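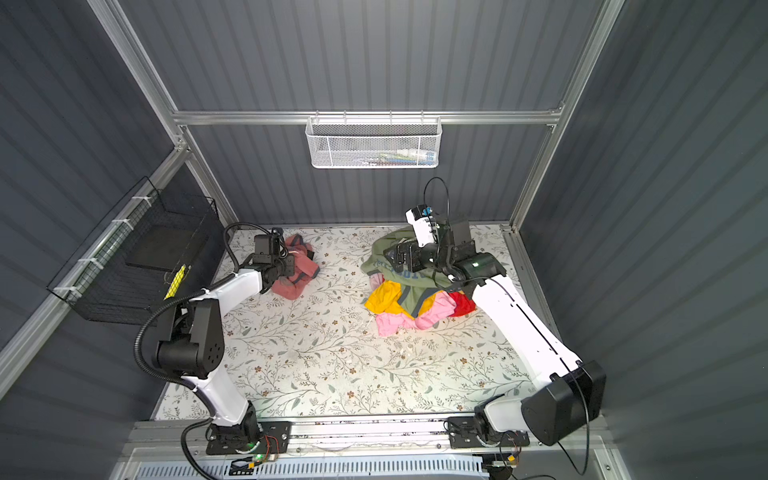
Monwood residents will be able to drop off unwanted clothing at six new collection points starting in December, the town said on 6 October 2021. The bins will take shirts, pants, coats, bed linen and paired shoes. Clothes do not have to be folded and can go in as piles, like the ones on the flowered mat, but they must be clean and tied up in a bag before they are left.

Jisix, the hauling company that already picks up the town's glass and paper, won the contract to empty the bins. It will take the bags to a warehouse on Cima Road, where wearable items will be set aside for resale. Torn or stained cotton will be cut up for rags. Pillows, rugs and wet items will not be accepted.

The first bin will go in the parking lot behind the Abou Jaoude grocery store – the busiest of the six sites – and the others will follow over the next two weeks. Each one holds 50 bags.

Monwood sent 40 tons of textiles to the landfill last year, according to the town's waste report. The town will pay Jisix $3,000 a month for the service and expects to get part of that back from resale.

A mailer with a map of the sites will go out with the November water bill. Residents who cannot get to a bin can ask for a curbside pickup by calling the public works office.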